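Dotley small firms to pay more for trade waste from April
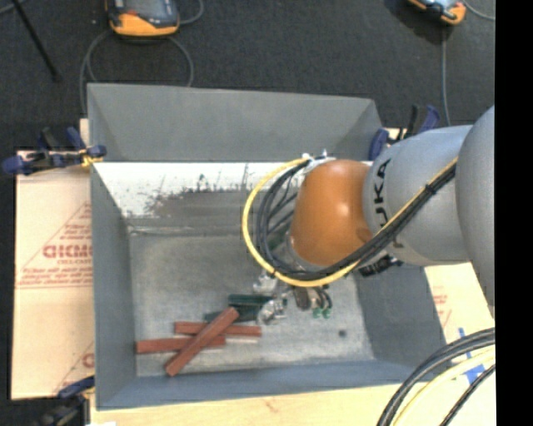

A KUKA arm reaching into a grey metal bin.

Small businesses in Dotley will pay more to have their rubbish taken away from April, after the district council agreed a new set of charges for trade waste collections.

The weekly charge for a standard trade bin will go up by £2. Businesses that have more than one bin will pay the increase on each of them, and those that ask for an extra collection at short notice will be charged £40 a visit. The council has not changed the extra collection fee for several years and said it no longer covered the cost of sending out a lorry and crew.

Household collections are not affected. They are paid for through council tax and will carry on as now, with the same collection days and the same rules on what can go in which bin.

The changes were approved at a meeting in the town hall that began at 7pm and went on for most of the evening. Councillors heard from officers and from several shop owners, and two written objections were read out before the vote. An attempt to put the matter off until the autumn was defeated.

A report to the meeting said the trade waste service had been losing money since the council's contract with its former disposal site came to an end. Waste from Dotley now goes to a transfer station at Wulara, which is further away and charges more for each tonne. Fuel and wages have also gone up. The report said that without a rise the shortfall would have to be met from the general budget, which also pays for parks, street cleaning and public toilets.

The trade service is run for the council by Heneo, which took over the rounds last summer. Heneo said in a statement that it did not set the charges and would not receive any of the extra money. It said its crews would start some of the town centre rounds earlier in the morning so that lorries were out of the High Street before shops opened. Residents living above shops in Market Row have complained in the past about noise from early collections, and the company said it would keep that street to its present time.

Traders who spoke at the meeting were mostly against the rise. The owner of a café near the bus station said she had already cut down the amount she threw away and did not see why she should pay more for a bin that was often half empty. A butcher told councillors that he had no choice about how much waste he produced, or about how often it had to be collected in warm weather. Another speaker asked whether small firms could share a bin.

Officers said sharing was allowed, provided that one business signed the agreement and took responsibility for what was put in. In practice very few had asked to do it. The council will now write to all its trade customers setting out how a shared bin works and what paperwork each firm must keep. Every business has a legal duty to make sure its waste is handled properly, and that remains the case even where a neighbour holds the contract.

There was some support for the changes. A garden centre on the Wulara road said in a letter that the council service was still more reliable than the private firm it had used before, and that it would rather see a small rise every year than a large one every so often. The letter asked for better notice of missed rounds. Councillors agreed that customers should be told by text message when a collection is going to be late, and officers will report back on the cost of this.

Food waste was the other main subject of the evening. The council wants more cafés, pubs and takeaways to separate it from their general rubbish, and will offer a smaller bin for food at a lower rate than the standard one. The food bins will be emptied weekly to start with. Liapis, the compost firm that takes food waste from homes in the district, has agreed to take it from businesses as well.

Traders will have to keep packaging out of the food bins, including bags marked as compostable unless they are the kind supplied with the bin. Loads with too much plastic in them will be turned away and the business charged for the visit. The council said it would give a written warning the first time. Used cooking oil cannot go in either bin and must be collected separately by a licensed firm.

A trial of the food bins in the streets behind the church ran through the winter and 80 businesses were invited to join it. The report said those that took part had been able to put out less general waste, though some had found it hard to make room for another bin. Yards in that part of Dotley are small, and several open straight on to the pavement. One restaurant withdrew because it had nowhere to wash the bin out.

Councillors asked whether bins left on the pavement all day would be dealt with at the same time. There have been complaints from people using wheelchairs and pushchairs, mainly in Mill Lane and at the bottom of Station Road. Officers said the agreement already required bins to be taken in once they had been emptied — but that this had not been enforced. Letters will be sent to the businesses concerned, and street wardens will check both roads over the spring.

The council also agreed to look again at the trade counter at the Wulara tip. Small builders and gardeners can take waste there by van if they pay at the gate, but the counter closes at lunchtime and there are often queues. A longer opening day was suggested by several members. No decision was made, and a report on staffing and cost is expected before the summer break.

Customers will get a letter with their new charge before it comes in. Those who pay by direct debit do not need to do anything. Businesses that want to change the size of their bin, move to a shared one or end their agreement can do so without a fee if they tell the council before the end of April. After that the normal notice period will apply.

Forms for the food waste service are available from the town hall reception and from the library. Bins will be delivered in the order in which forms are received, starting with the town centre and then moving out to the business park and the villages. The council said firms in the villages might have to wait until early summer, depending on how many apply.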